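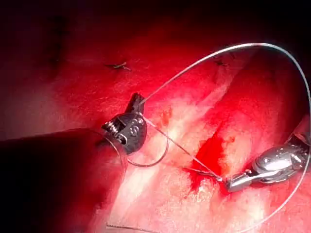
How to Fit a Ply Lining Kit in a Mid-Size Van

A bare load area gets dented fast. A lining kit protects the panels, cuts down road noise, and gives you something to screw racking into. The steps below cover the Pustar two-piece kit, but the Clostico version goes in much the same way. Allow an afternoon if you are working alone.

What you need

Cordless drill with a T30 bit
Trim removal tool
Tape measure and pencil
Jigsaw with a fine blade
Tube of Flirkska panel adhesive
The 15 mounting clips supplied with the kit

Step 1. Clear and clean the load area

Take everything out, including the rubber mat if there is one. Vacuum along the wheel arches and behind the ribs. Wipe the ribs with degreaser and let them dry.

Step 2. Remove the factory trim

Pop out the plastic plugs along both sides with the trim tool. Keep them in a bag. You will need the long ones again for the upper panels. Unplug the rear light before you pull its housing down.

Step 3. Check the panels for size

Stand each side panel in place before fixing anything. The lower panel should measure 861 mm at its tallest point. If your van has the Charvát bulkhead, trim 2 mm off the front edge so the panel clears the bracket.

Step 4. Fit the clips

Push the clips into the square holes in the ribs until they click. Start at the rear door and work forward. Skip any hole that has wiring running behind it.

Step 5. Fix the lower panels first

Run a bead of adhesive down each rib, press the panel on, and drive the screws by hand for the first few turns. Finish with the drill on a low setting. The screws strip easily.

Step 6. Fit the upper panels

Rest these on the lip of the lower ones. Feed the light cable through the 77 mm opening and plug it back in before the last screws go in.

Leave the adhesive overnight before loading. Go over the screws again after a week of driving and tighten any that have worked loose.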